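Furniture and Domestic Goods: Handout 4
Repair, spare parts and the argument over who should hold them

Reading for this week: the Tuvgate case pack, sections 2 and 3. Section 1 is a history of the firm written by the firm, and may be skimmed.

Last week we left Antal with a warehouse full of sofas and no legs to put on them. Several of you felt this was careless. It was, but it was careless in a very ordinary way, and the ordinary way is what the exam likes to ask about.

Some terms first. A spare is a part kept for a product already sold. A component is the same part before the product is sold. They may come out of the same press on the same morning, but they sit in different budgets, and the people who run those budgets do not have lunch together. Most of the trouble in this handout starts there.

Take the humble bracket. It costs next to nothing to make when the press is set up and a small fortune when it isn't. Tuvgate priced a run of 300 and then a run of 18, and found that the second came out dearer in total. The finance department asked for the sums to be done again. They came out the same.

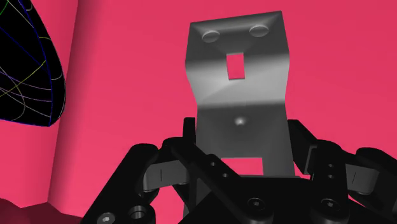 Solange Chauvin objected to this in the seminar, and her point is worth having in full: the small run looks expensive only if you leave out the cost of storing the large one. A shelf costs rent, parts get lost, and a design changes without anyone telling the shelf. She would make the 18, pay up, and sleep well.

I have some sympathy. The trouble is that her method needs a press that is free when the customer rings, and presses are never free in November.

Three ways of holding spares

1. The last big batch. When a model is dropped, you make all the spares you think you will ever need. Katari did this with hinges and ordered 200. Customers have so far asked for 67, and the rest are ageing quietly. The method is simple and needs one good guess, made at the moment you know least.

2. Making to order. See Chauvin, above. Works well for wood and for anything cut from flat sheet. Works badly for moulded plastic, where the tool has usually been scrapped by someone tidying up.

3. Stripping returns. Sofas that come back are taken apart and the good bits kept. Rorkurmont swears by this. Their returns shed is a cheerful place – or was when I visited – and their records are dreadful, so nobody can say what it saves.
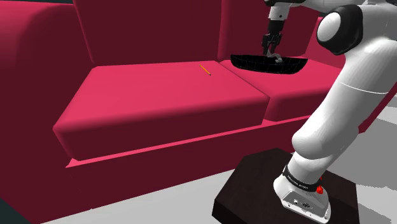
Returns bring their own puzzle, namely what the customer thinks a repair is. To the maker, a sofa with a new leg is a mended sofa. To the owner, it is a sofa with one leg a different shade from the other three, and they will look at that leg every evening until they die. Any model of demand that treats the two as the same will come out too hopeful. Section 3 of the pack has the letters. Read the one about the castors.

Note also the part played by age. Requests are high in the first year (things put together wrongly), then low for a long stretch, then high again as the materials give up. Students tend to draw this as a straight line going up. Please don't.

For the seminar

Bring one page on how Antal should have dealt with the legs. Say which of the three methods you would use and what you would need to know before choosing. "More data" is not an answer unless you say which data and who would have to get up from their desk to fetch it.

Group B, your room has moved again. The list is on the door of the old room.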